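Sunday, February 11, 2018

**Notebook, informal work survey – wording and coding of Section C**

Entry prepared for the field team and for Hervé Sabatier, who was unable to attend the review. Earlier entries on sampling remain valid and are not repeated.

## 1. Status of the pilot

The pilot in Fliltari closed with 416 completed household interviews. Home-based garment workers, street vendors and day laborers are all represented, although day laborers remain fewer than the design called for. Gwawr Foulkes has asked that the shortfall be recorded and left uncorrected at this stage. Weighting will be addressed after the main round in August.

Two interviewers reported that respondents stopped at question C4, which asks for "usual monthly income from all work." The question was understood in at least three ways:

- money taken in before materials are paid for;
- money left after materials, but before rent on a stall or machine;
- money handed over to the household.

The three readings cannot be separated in the data already collected. C4 will therefore be marked as unusable for the pilot, and no averages from it should be circulated.

## 2. Revised income block

Mahsa Jafarzadeh has drafted a replacement that asks about the last seven days. The respondent is first asked what was earned, then what was spent in order to earn it. Rent, transport and interest on supplier credit each have their own line. The draft adds time to the interview. In the dry runs with office staff it was found acceptable, but office staff are paid monthly and are poor judges of the matter.

I raised one objection, which stands. A seven-day period will treat a vendor who was ill last week as having no income. Mahsa proposes a follow-up item, C4f: "Was last week better, worse, or the same as most weeks?" This does not solve the difficulty, though it will at least flag the cases concerned. Agreed for the second pilot.

Amounts are to be written in full in local currency. Several forms show "1" where the interviewer meant 1,000, and the data entry screen accepted it. Jamshid Asadi will add a range check that asks the clerk to confirm any entry under 100.

## 3. Unpaid family workers

The present form allows one main worker per household. In the Hosseinzadeh district this missed a good deal of unpaid work, most of it by wives and older children who finish piecework in the evening. Under the current coding they appear as "not working." That is incorrect under our own definitions, and it lowers the count of workers in exactly the group the study is meant to describe.

Decision: the roster will carry an hours column for every member aged 15 and over, and a yes/no item for those younger. Ghazala Hashmi is to confirm with the ethics reviewer whether the item on younger children requires separate consent. Until she has a written reply, interviewers will leave it blank.
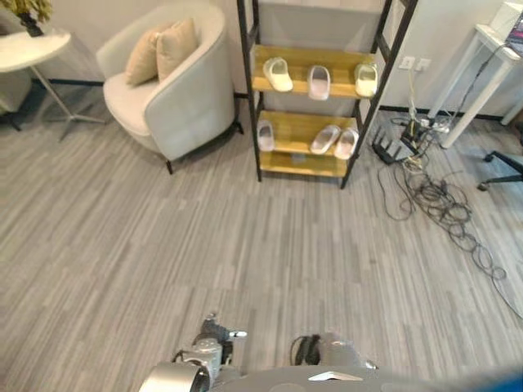
## 4. Coding of contract status

The Prillia and Nollance files were coded separately by two clerks and compared. Agreement was good on written contracts and poor on verbal ones. The main cause is the phrase "regular arrangement," which one clerk applied to any buyer who returns and the other only to buyers who set a price in advance.

Working rule until the manual is revised:

1. Code "verbal contract" only if both the price and the delivery date were settled before work began.
2. Code "repeat buyer, no contract" for all other returning buyers.
3. Where the note is unclear, code 8 and write the form number in the query log. Do not guess from the trade.

Rule 2 is new and requires a value label in the dictionary. The Prillia file should be recoded first, as it is the shorter – Jamshid has the clean copy.

## 5. Open items

- Translation of C4a to C4f, then back-translation by someone who has not seen the English.
- Written reply on consent (Ghazala).
- Range check on amounts, tested against the old forms (Jamshid).
- Interviewer manual, page on social protection: "covered" must be replaced by "has paid in during the past year" throughout. Gwawr found the old wording still in the appendix.
- Hervé to state whether he wants the pilot tables before or after the recode.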